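Briltow Storage Basket, White
Item number 1273
Soft Toys and Bedrooms > Tidying > Baskets

In stock at our Prernidthorpe shop and for delivery

We have sold a good many baskets over the years, in wicker and wire and felt and that stiff folded cloth that never quite unfolds again, and the Briltow is the one we keep going back to when somebody comes in and says they just want something to put the soft toys in. It is a plain white plastic basket, oblong, open at the top, with rows of small holes all over its walls and a smooth rim that is kind to the hands. There is a handle cut into the short side so you can hook your fingers through and pull it along a shelf or off the end of a bed. It doesn't have a lid, or wheels, or a picture of a bear on it, and we rather like it for that.

Made for us by Ceveck, who also make the drawer trays further down this page, it comes in two sizes. The one shown on this page is the smaller, and that is the size most people choose for a child's room. It sits happily on a bed while you are gathering things up and then goes on the floor or a low shelf afterwards.

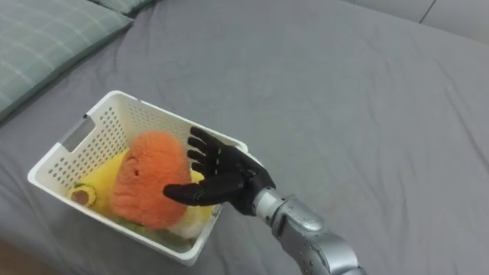
A customer in Briltow wrote to say that hers had started out as the place for clean socks, but the children claimed it for their cuddly toys by teatime and she had to come back for another. She added that she would have bought the large one had she known how many toys were living behind the sofa, and could we please say so on the page.

So we are saying so! If you are not sure which size you need, do go round the house first and collect everything up in a heap. Long-legged rabbits and anything with wings take more room than you would think, and a very big bear is really better sitting in a chair. For a small family of toys that come out every day the smaller basket is plenty, and it is easier for little ones to carry across the landing on their own.

What it is good for

Soft toys are what we sell it for and what we know best, but people tell us about all sorts of other uses. Bath things are a popular one, as are hats and gloves by the back door in November, and the muddle of chargers and torches that collects in a hall cupboard. One household keeps all its picnic cups in it. The walls being full of holes, you can see something of what has sunk to the bottom without tipping the whole lot out, and a bit of air gets in as well, a help with toys that have been through the wash.

On that subject, please let anything you have washed dry right through before it goes back in the basket. Plush can feel dry on the outside long before the stuffing has caught up, especially the thick curly sorts, and airing cupboards vary a great deal. We usually leave ours overnight and then give them another morning for luck.

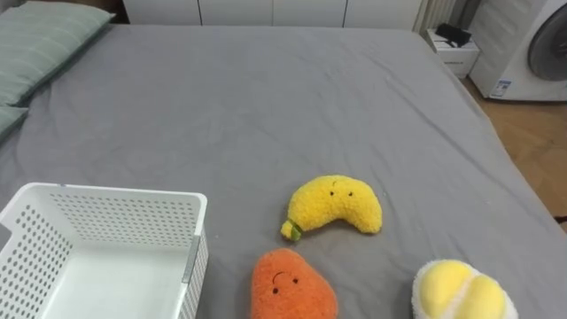 If you can manage it, make the tidying up part of the bedtime round, in between the teeth and the story. We find it goes best with the basket up on the bed, where everybody can reach, and with the toys going in one at a time and being wished goodnight by name. It takes longer, of course it does, but small children will do it very willingly and the grown-ups get to sit down for a minute. Some families turn it round and do it in the morning when the bed is being made, and that works just as nicely.

Looking after it

Wipe it with a soft cloth and warm water with a drop of washing-up liquid. Crumbs and fluff do get into the little holes after a while – an old toothbrush is the best thing for them, or you can stand the basket in the bath and run the shower over it. Please don't put it in the dishwasher, and keep it away from radiators and from anything else that gets properly hot. White plastic will show felt-tip pen, I'm afraid, and we have not found a cure for that beyond patience and a bit of rubbing.

Ceveck guarantee the basket for two years in ordinary household use. Standing on it to reach the curtain rail is not ordinary household use, and we do ask you not to.
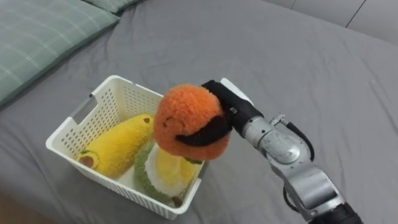

Briltow basket in white, smaller size. Soft toys sold separately.

Fillings, if you need some

We are asked for food toys nearly as often as for animals these days, and our Kopecký shelf has grown to suit. They are sold singly, so you can build up a kitchen's worth slowly or let an aunt do it for you at birthdays. Children seem to use them for shops, for cafés and for feeding other toys, and we have seen a perfectly good vegetable tucked up in a doll's cot. All of them are surface wash only unless the label says otherwise, so please have a look at the label before anything goes near the machine.

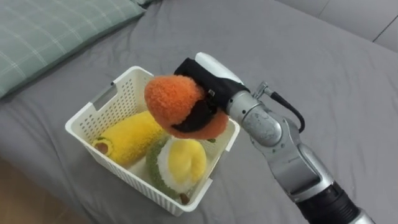
Choosing toys to go with the basket is mostly a matter of shape. Round ones drop in anywhere and can be piled up on top of the others, and long ones want to go in first, laid along the bottom, or they end up poking out at an angle. A corn cob lying on the slant with a fried egg nestled up to it makes a good bottom layer, and it doesn't matter a bit if the egg laps over the corn. After that you can put in the rest however you please. If you like to keep the food toys apart from the animals, a second basket on the same shelf looks very neat, and you can tie a ribbon through the handle so that everyone knows which is which.

Delivery and collection

Delivery is free on orders over £40. Baskets of the same size stack inside one another for posting, and if you order several we will send them that way, with paper between them. Please lift them apart gently, with a little twist, as they can hold on to each other rather firmly after a journey. Any soft toys in the same order will be packed inside the top basket.

You are also welcome to collect from the shop in Prernidthorpe. Ring the bell at the side door if you come after 4 pm, as we are often out at the back unpacking and don't always hear the front. We keep one basket of each size on the counter, and you may bring your own bear to try in it.

Returns are accepted on unused baskets with the Ceveck sticker still on the base. Please quote item number 1273 and tell us which size you have, and we will send you a label for the parcel.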